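Subject: Re: [bernent-interfaith] Proposal: shared Lenten fast, phone app and all

On the list, a member of the Rebane Street congregation wrote:
> I'd like us to try the Sternex fasting app together this Lent. You log
> each meal you skip and it adds up the whole group's total. The Plerkitz
> parish did it last year and logged 3,908 skipped meals in 36 days. Think
> what that would do for our people! We could put the number up in the
> hall at Easter.

I've read this twice and I still don't see what the number is for. Matthew 6 is pretty plain about it. When you fast, wash your face, and don't let it show to other people. Now we're supposed to let it show on a chart in the hall.

I went over to Plerkitz for a supper last July and asked at my table how the Lent fast had gone. Four people there had done it. Three talked about the app. The fourth said she had quit logging after the first week and kept fasting, and she was the only one who brought up prayer.

I'm also not sure what counts as a meal. If I never eat breakfast anyway, do I get credit for it? What about the folks on insulin, or the ones who give up meat and eat three times a day? The Orthodox families on this list will tell you they keep a longer and stricter fast than most of us, and the app would show them at zero.
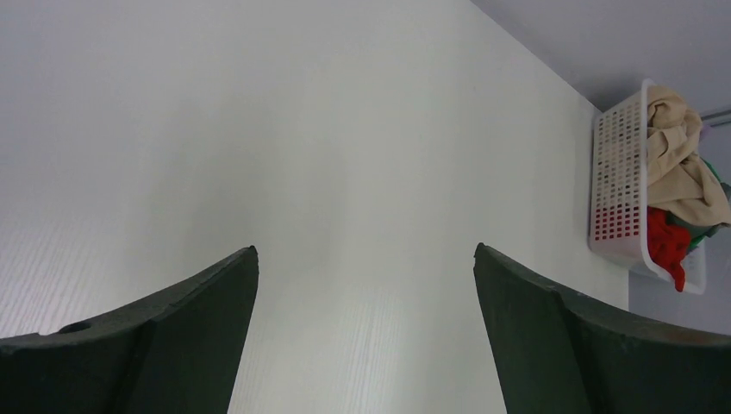 And the money is missing from the proposal. Isaiah 58 ties the fast to sharing your bread with the hungry. If we skip lunch, the cost of lunch ought to go somewhere. I would sooner see 20 households put cash in a plain box by the door, with no names on it, than any total on a screen.

I'm not against fasting together - my own congregation could use more of it. If the group wants to go ahead, fine, but please leave the sign-up optional and keep the chart off the wall. Also, does Sternex sell the data? I looked and couldn't find a straight answer.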